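Furkoline club hoodies: is the kids' sizing chart wrong, or is it me?

Posted Sep 24, 2023 in Team & School Wear

I'm collecting orders for our under-8s hockey club and the supplier wants everything through the Furkoline online shop. The toddler hoodie page makes you choose an option before it shows a price, fine, but the options are "3", "3T" and "3 Youth", and the size chart only lists two of them. I asked their chat which was which and was told they "fit true to size". True to whose size?

It also says the printing is colourfast for 30 washes. Has anybody tested that, or is it just a number someone liked? I've got 24 families waiting and no returns on anything with a printed name, so I'd like to hear from people who have bought the things and not from the reviews on their own page, which are all five stars and all sound like the same person.

Mirjana Stoyanova

stedska_mum

We did the whole order with them in June. 3T is the narrow toddler cut and 3 Youth is a fair bit longer in the body and sleeves. As for plain 3, I never got a straight answer either. I think it's left over from an older range, because the one we received had a Stedska label in the neck and a different cuff. I'd leave it alone.

Don't trust the chart. It gives chest only, and doesn't say if that's the child or the garment. Lay a hoodie that fits flat on the table, measure across under the arms and double it. Then email them (not the chat) and ask for the garment measurement in writing. They took a while to reply to me but the figures were right when the box came.

On the washing, I can't speak to 30. Ours has been through plenty, inside out and cold, and the club crest is fine but the name on the back has started to lift at one corner. The name is a transfer and the crest is stitched, whatever the page says about "premium decoration". If you can talk the parents out of names, do. You'd get your returns back too.
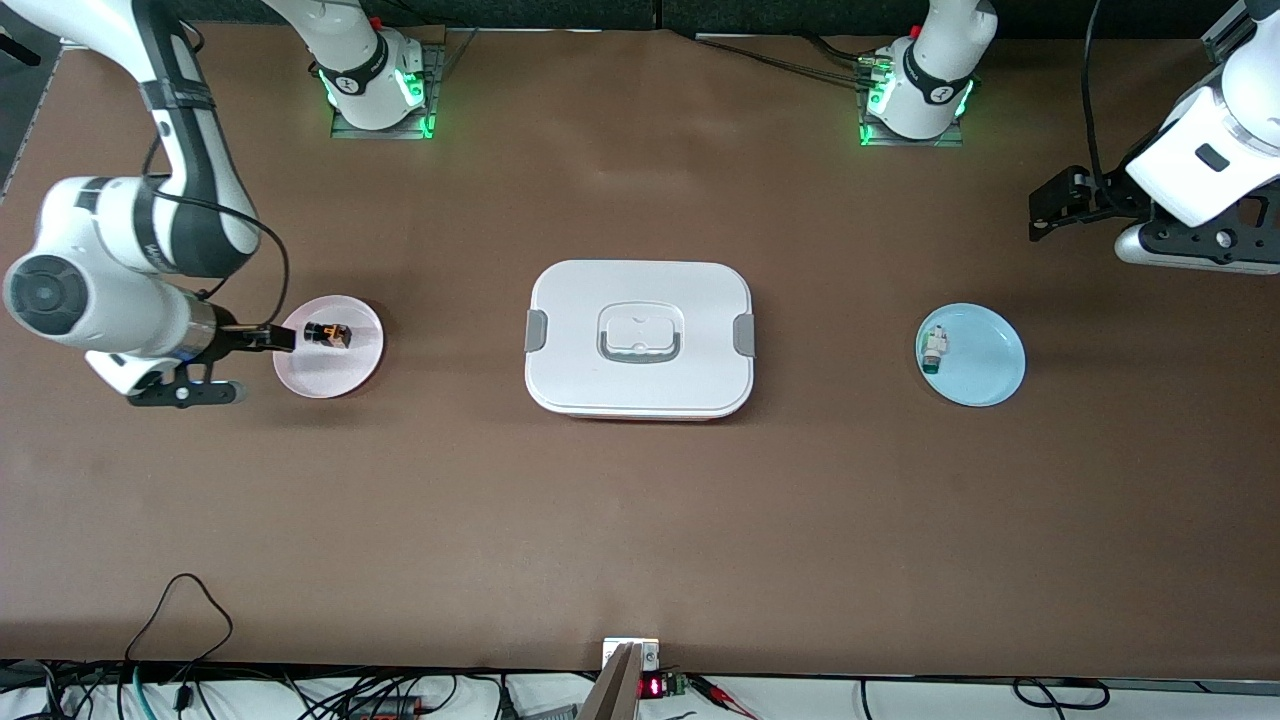
Pink plate and lidded container on the brown table

Minimum for the club discount was $115 when we ordered, before shipping. Check that it comes off at the cart, as ours didn't until I rang.

rinkside_n

just size up, kids grow. never had a problem with mine

vumetti_refugee

Sizing up is fine for a hoodie you wear over gear. It's less fine when the sleeves hang past the gloves.

I'd ask for a sample set before paying for anything. Naylor lent our club one of each size for the cost of postage, and we had the kids try them on after practice. Vumetti told us samples were "not available at this time" and then sent hoodies in two different greys, so I've formed a view on suppliers who won't lend a sample. If Furkoline says no, I'd want to know why before handing over everybody's money.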